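Where Do Colours Get Their Names?
By Bernadette McGrath
28 Jul 2024

When I was small I had a tin of crayons with 37 colours in it, and I read the names on the paper wrappers so often that I knew them like the names of my cousins. Some were easy. Red, blue, green, fair enough. But there was one called teal and one called magenta, and I could never understand who had decided that, or whether they had asked anybody first!

So let's find out. It's a long story and it goes by way of India, a duck and quite a lot of sea snails, so you may want a biscuit.

The very old words

Some colour words are so old that we can't trace them all the way back. Red is one of these. People were saying something a bit like "red" thousands of years ago, long before there was any such language as English, and the word has been passed down from parents to children ever since, getting slightly bent along the way, as words do.

Green is old too, and it's related to the word "grow". If you think about what a field looks like in spring you can see how those two ended up in the same family. White and black are old as well, and so are yellow and brown.

The orange puzzle

Which came first, do you think, orange the colour or orange the fruit?

It was the fruit! Oranges were grown in Asia long before they reached Britain, and in the old Indian language of Sanskrit the orange tree was called something like "naranga". The word travelled west with the fruit, through Persian and Arabic and then Spanish, where an orange is still called "naranja". Somewhere on the journey the "n" dropped off the front. By the time the word came to England, it was "orange", or near enough.

For quite a while it only meant the fruit. If you wanted to talk about the colour, you might say "yellow-red", and lots of things simply got called red. That's why a robin is known as a robin redbreast, although if you look at one properly on a fence in October, its front is really orange. The bird got its name before the colour did. Red hair and red squirrels are much the same.

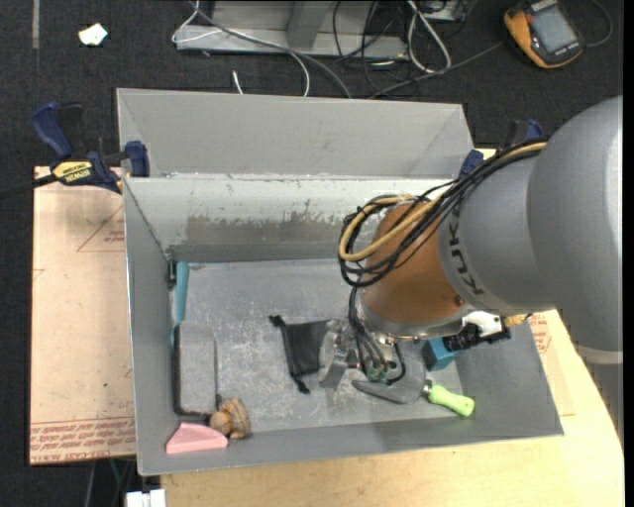

Borrowing a name from a thing is one of the favourite ways of making a new colour word, and once you know the trick you'll catch it happening everywhere. Fruit gives us peach, plum and lime. Flowers give us violet, lavender and even pink, which was the name of a frilly-edged garden flower before it was a colour. Metals have been very generous too. The cone under the robot's wrist is a coppery orange, and it has a silver band round its lower rim, so there are two metals used as colour words before we've even got to gold and bronze. The box-shaped piece beside the gripper is teal-blue, and teal (at last!) comes from a duck. A teal is a small duck that lives on ponds and marshes, and the male has a lovely blue-green patch running back from his eye.

I saw some on the lake at Drirkville once and was so excited to meet the bird from my crayon tin that I dropped my sandwich.

Colours from far away

Some colours are named after places. Turquoise is an old French word meaning "Turkish", and it was first used for the blue-green stone that reached Europe by way of Turkey. Magenta is a town in Italy. A battle was fought there in 1859, and at about that time a bright new purply-red dye had just been invented, so the dye was given the name of the town that everyone was talking about.

Purple has a smellier beginning. The word goes back to the Latin and Greek names for a kind of sea snail, which people used for making dye. You needed thousands and thousands of snails to colour just a little cloth, and the dye works stank so badly that they were often kept well away from the smart end of town. The cloth was terribly expensive, and in ancient Rome there were even laws about who could wear the finest sort. Emperors, mostly.

Does everybody have the same colours?

Everybody has the same rainbow, but different languages cut it up in different places, rather like people sharing a cake. 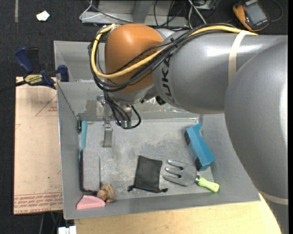
Zarmeena Hayat wrote to me from Hirkunden to say that her class had tried this with a big box of paint cards, and that the arguments were tremendous. Half of them put a card in the blue pile and the other half snatched it back for green, and in the end, she wrote, "we had to make a third pile called Don't Ask."

I love that, and grown-ups are no better at it. In Russian there are two everyday words for blue, one for light blue and one for dark, and they are thought of as separate colours, much as we think of pink and red. In older Welsh, the word "glas" could be used for blue but also for the green of grass, and you can still find it in some Welsh words for green, growing things. In Japanese, the green light at a crossing is usually called by a word that means blue.

Something to try

Find six things at home that you would call blue and put them in a row, from the palest to the darkest. Then give each one a name of its own, borrowed from something you know well. It can be a pet, a pudding, your school jumper or your street. Swap names with a friend and see if they can guess which is which. My front door, if you are wondering, is Wet Slate, and my kettle is Grandad's Slippers.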